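Chapter 3: Splitting the Task

837 shares · 3 comments

Ask anyone to put a heap of hair ties away in a box and they will do it while talking about something else. Ask a planner and it wants to know where the heap stops. Most of this chapter concerns that question, and you may find it less dull than it sounds.

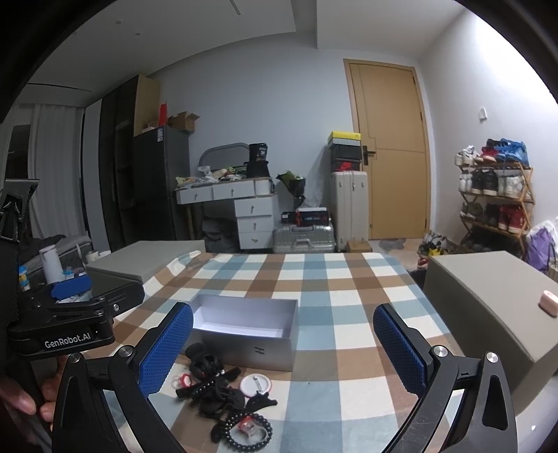 Jolanta Nowakowski's early planner at Tovberg treated every pile as a list of objects, each with its own neat outline. It did well on wooden blocks. Given two hair ties looped through each other, it would plan for one, find both in the grasp and report an error, with some dignity, 400 times over.

Her second version, Stanby, dropped the list. It keeps a rough map of what is likely to move together, picks a grasp, looks again and redraws the map. A badge gets one label and keeps it. A tangle is allowed to remain a tangle until the next look.

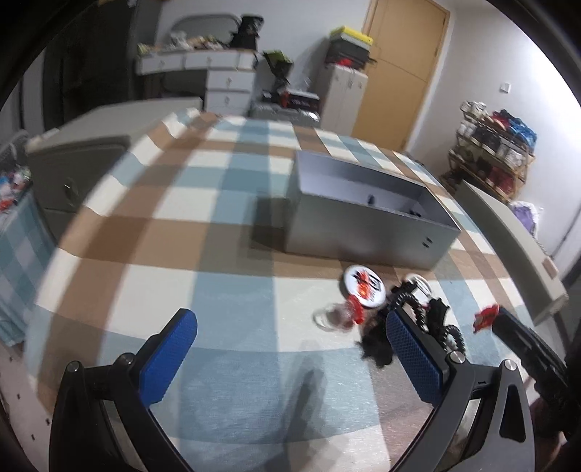 The price is time. Looking again after each grasp costs Stanby 100 milliseconds, and students always want to remove it. Do try — Exercise 3 asks you to. Load the log with Import, switch off the second look and write down which step fails first. We begin with the map itself, and with the Kołodziej rule for merging two regions.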